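Wrist view tilts at the pre-grasp pose, so the detector loses the bottles

Posted in Perception and Planning, 17 April 2024

I'm having so much fun with this shelf picking stack, but I'm stuck! The planner finds a collision-free pre-grasp nearly every time, only it doesn't care how the wrist is rolled when it gets there. My detector was trained on 3000 upright views and its scores drop badly once the bottles lean over. Should I constrain the planner or retrain?

Ayantu Admasu
Constrain it first, it's an afternoon's work and really satisfying to watch. Put an orientation tolerance on the wrist link at the goal only (not along the whole path, or planning gets painfully slow). Then add a visibility cost so the shelf stays in the middle of the view. I raised my sample limit to 500 when I did this and it was plenty.

Minddale
just retrain with rotation augmentation, works for me

Quách
Do both if you can! There's a neat trick in between, too: you already know the wrist pose from the joint states, so rotate each image by the negative roll before it goes to the detector, then rotate the boxes back. It won't fix pitch, so for a view like mine you still need Ayantu's goal constraint. 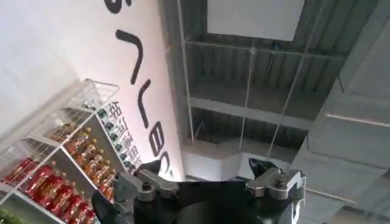
Sterier asked whether the roll correction should use the joint states at the image timestamp or the latest ones, and Quách replied that it has to be the timestamp, or the boxes drift whenever the arm is moving.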